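8/1/25
By Kgomotso Ngcobo

# Sowerby Tabletop Tidying

Sowerby is a small collection about putting small things into a plastic box, a job most of us manage before breakfast and some of us put off until March. It holds 182 episodes, each up to 30 seconds long, all shot on a brown table against a wall that was last painted with more optimism than skill.

## Objects

The list has 18 items, mostly the contents of a kitchen drawer. Medicine boxes are filed under `pharmacy`, coins under `small_metal`. The see-through tub is `container` and never gets its own episode.

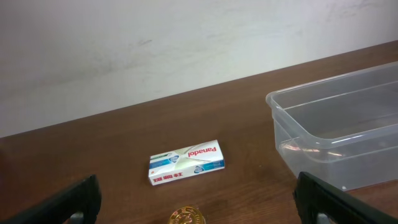 Labels follow the item and ignore the print on it. A box of Panadol is `medicine_box` whichever way up it lies, and people who want the brand can read it themselves. Si-woo Ki argued for a separate `upside_down` tag and was given one, in `extras.csv`, where it has been used twice.
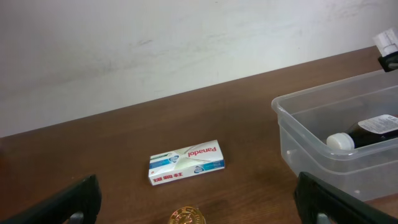 Kgomotso Ngcobo

## Known problems

- Clear plastic over brown table is hard to outline. Masks for `container` wobble.
- Coins get lost at the borders. If only part of one shows, it still counts as a coin.
- Episode 200 exists. The numbering skips, so please don't write in about the missing ones.

## Layout

`episodes/` has the clips, `labels/` has one file per clip, and `old/` should have been deleted.

Contact: Si-woo Ki, Sowerby | © Sowerby | Back to top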